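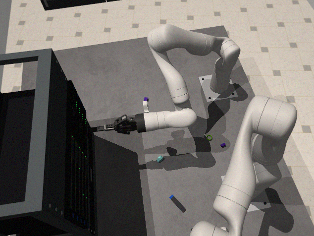

Omero archive puts 2417 newsreels online, with few notes to go with them

6/23/20 | 2 min read

The Omero film archive has opened an online library of 2417 newsreels and short documentaries, most of them made for regional movie houses between the wars. The archive calls it the fullest record of its kind. That claim is hard to check, as no list of what was left out has been published.

The scanning was done by Horkari, a company better known for storing bank records. It began in March of last year and ran over schedule. The archive will not say what the work cost.

What can be watched so far looks good. Titles are sharp, and the sound on the later reels has been cleaned up without the underwater hiss that ruins so many transfers. The trouble starts when a viewer wants to know who shot a reel, or where, or for whom. Only 106 entries name a camera operator. Many of the rest carry a single line, and several of those lines repeat the title.
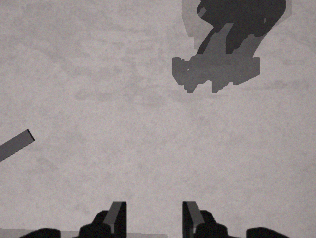 The Khổng collection, bought as one lot and said to be the heart of the library, fares worst. It arrived with handwritten shot lists, according to the archive's own press release. None of them are on the site. A spokesperson said they would follow "in a later phase" and gave no date for it.

Film historians have heard that before. The Prurketti reels went online under a similar promise 11 years ago, and their catalog still has blank fields where the production dates should be. Teachers who used them in class had to work out the years from cars and hats.

The archive says users can send in corrections through a form. Who will read them is less clear, given that the cataloging staff now numbers two.

Viewing is free with registration. Downloads are limited to low-resolution copies, and anyone who wants a reel for a film or exhibition must apply in writing and wait for a quote.

11 comments | 106 shares

Contact | Copyright | Back to top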